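Section 4. Working at a packing bench with the Trameck line

This section is for bench staff and shift leads at Custby. It covers the part of the day when you demonstrate packing tasks with the hand-held gripper, and what changes at your bench once the Alach arm takes over some of them. Installation of the arm itself is in Section 6.

4.1 Before you start

1. Log in at the bench terminal and choose Demonstrate. If the screen shows Run, the arm has control of the bench. Stop and call the shift lead.

2. Take the gripper from its hook and close it fully once. The two fingers should meet at the tips. If they cross, hang it back up with a red tag and take another.

3. Check the screws on both fingers by hand. Do not tighten them with a driver. They strip easily, and a new set takes nearly 3 weeks to arrive.

4. Clear the middle of the bench. Items waiting their turn go to the far side, beyond the reach of the fingers.

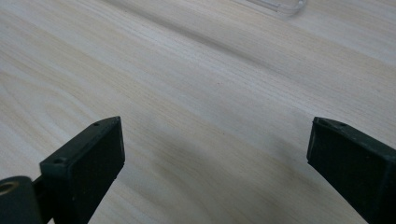
5. Wipe off crumbs and tape residue. Small marks in the surface are fine and do not need to be reported.

6. Press Begin and wait for the tone before moving.

Note: Labels, pens and phones left in the work area are recorded with everything else. A session with a phone in it has to be thrown out.

4.2 Demonstrating a pick and pack

1. Bring the gripper down over the item at an even pace. There is no target time. Early on, several of us rushed to match our hand-packing rate, and those sessions were not much use.

2. Close on the widest part of the item. For round items, put one finger on each side and squeeze until the item stops turning.

3. Lift straight up, then move across to the bag or carton. Open cloth bags by hand before you begin, with the straps laid outward so they do not catch.

4. Hold the item above the opening for a moment before lowering it.

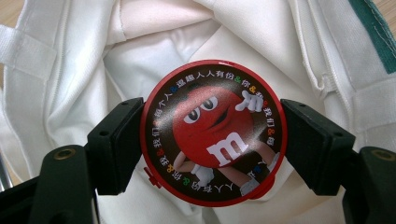
5. Lower the item until the cloth takes its weight, then open the fingers slowly. Glossy tins and lids slide if released from a height.

6. Return to the start position and press End. If you dropped the item, press End and mark the session Dropped. Do not delete it.

Caution: Keep your free hand out of the bag while the fingers are moving. The grip is strong enough to pinch.

Caution: Stop if your wrist aches. The limit is 15 minutes at a time, followed by other work. Shift leads may not extend this, even on a busy Tuesday.

4.3 What changes for bench staff

Once a task has 80 accepted sessions, it is passed to Siu-ming Wei in process support, who decides whether the arm will try it. Some tasks stay with people. Gift bags with more than one soft item have stayed with us so far.

When the arm is running a task, one person looks after 2 benches. The job is then mostly refilling, checking finished bags and clearing faults – less lifting, but more walking and more time watching a screen. People who prefer packing can ask to stay on the hand benches. Put the request in before the March rota is drawn up.

Hourly pay is the same on both kinds of bench. Time spent demonstrating counts as packing time and is left out of your rate, so a slow morning with the gripper will not show against you. If it does appear on your sheet, tell the shift lead the same day.

The recordings show the bench and often your hands. They are used for training the arm and are not reviewed for discipline.

4.4 Ending the session

1. Choose Finish on the terminal and wait for the upload bar to clear.

2. Hang up the gripper with the fingers closed.

3. Put demonstration items back in the Lai cabinet, on the shelf for your bench. They are not stock and must not go out with orders.

4. Write any faults in the bench log, including the ones you fixed yourself.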